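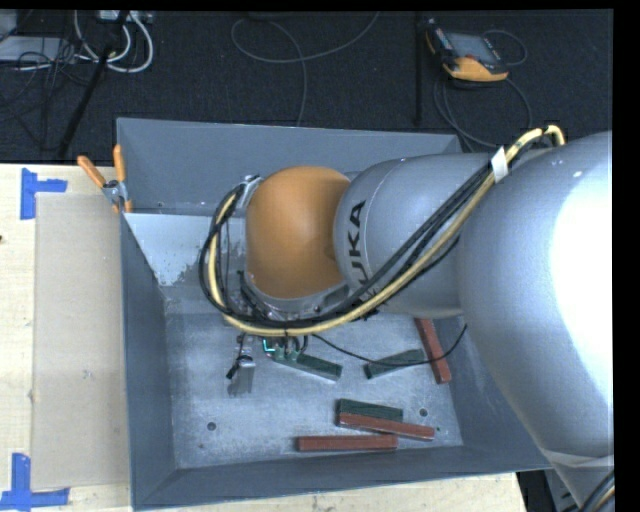

Our project looked at what happens to packing work when part of it is handed to a robot. The partner firm, Nodetti, supplies small parts to workshops, and until last year every order was picked by hand from bins. We spent two weeks there in July and then built a test cell in the school lab. The cell uses a KUKA arm with a narrow metal gripper, working over an open grey metal bin with green and red blocks in it in place of real parts. The blocks lie at different angles, which is close to how parts lie in the bins at Nodetti. Hose and cables are bound together with tape, and Joonas Mäkelä wrote the checks for cable slack.

What the staff told us

We interviewed two pickers, Irja Ojala and Kalevi Halonen. Before the change a picker handled up to 2,000 parts in a shift, most of it bending and reaching. Kalevi said his shoulder is better now but the day feels longer. He used to talk with the person at the next bin, and that place is now behind a fence. Irja has moved to clearing stops and refilling bins. She likes the work but had only one afternoon of training, on a Friday, and learned the rest from the fitter.

The stop log we were given had 176 entries. Most were missed grips, and the commonest cause was parts lying against a bin wall. Each one needs a person to come over, so the pickers now walk more than they did – something the firm had not planned for.

What we would change

Aleksi Koivisto drew a new floor plan with the refill station next to the cells, and Sawsan Yammine wrote a short guide to clearing stops, which Irja checked. We also suggest that pickers swap tasks halfway through the shift. The shift manager has agreed to try the floor plan first. The guide is in Appendix B.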